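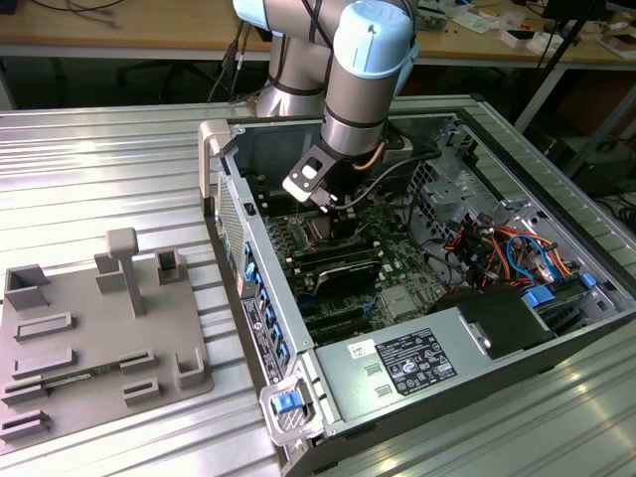 The arm over an open tower on the teardown table at Giltex

I've been at Giltex for six years now, taking old office computers apart for parts, and this spring our bench got a robot arm. The project is called Cluvton, no idea why, and the whole thing came in from Gagnon on two pallets with a manual I still haven't finished (sorry, boss).

So what's different? My wrists, mostly! Memory sticks and little boards used to be all thumbs and pinching, and by the end of a shift I couldn't open a jar. Now I'm supposed to open the case, lay it on its side and let the arm do the fiddly part while I get the next one ready. Some days that works great. Some days I'm standing there with my hand near the stop button, muttering at it like it's a slow cashier.

There are seven of us on the crew and we all had the same question, which was whether there'd still be seven of us in June. The answer we got was yes, plus 20 hours of paid training each. I'm choosing to believe it, but I did update my resume.

What I miss is the talking. You can't really chat across the table anymore, so we save it all up for lunch.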